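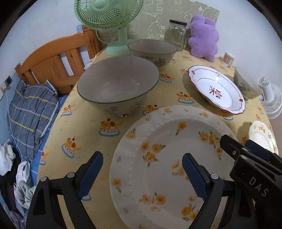 Kallcombe Playhouse: new musical commission
Progress report to the Naidu Fund, second period
Prepared by Mylene Mangubat, producer

1. Status
The commission remains on schedule for a studio run in April. Draft three of the book was delivered by Babar Gondal at the start of the period and runs to 161 pages, against 184 for draft two. Act one is closed for structural changes. Act two is open until the end of the next workshop.

2. Work completed
Thirteen songs are now in piano-vocal score. Two of these replace numbers dropped after the first reading, and one (the ferry duet) has moved from act two to act one. A table reading of the full script was held in the Destent rehearsal room with nine actors. Running time without interval was 2 hours 29 minutes. The target is 2 hours 10.

Written comments were collected from 40 invited listeners. The most frequent concerned the father's second monologue, which repeats information given in the opening song. It has been cut by half. Several listeners lost track of the years between scenes four and six, and the dates are now spoken in the dialogue.

3. Casting
The parts of the father and the elder sister are filled. The younger brother needs an actor-musician able to play accordion to grade five or above. Auditions so far have produced one suitable candidate, whose availability is not confirmed.

4. Budget
Spending stands at almost 60 per cent of the award. Music copying is over its line because of the transposition of four songs for the new lead. The excess has been met from the travel line, which is underspent. No change to the total is requested.

5. Risks
Orchestration has not begun. The Feden band is contracted for five players and the current score assumes six. Either the second reed part is absorbed into keyboards or a further fee must be found. A decision is needed before parts are copied.

6. Next period
Five-day workshop on act two. Draft four of the book. Set model to be presented to the Playhouse production manager. Revised cash flow to follow with the next claim.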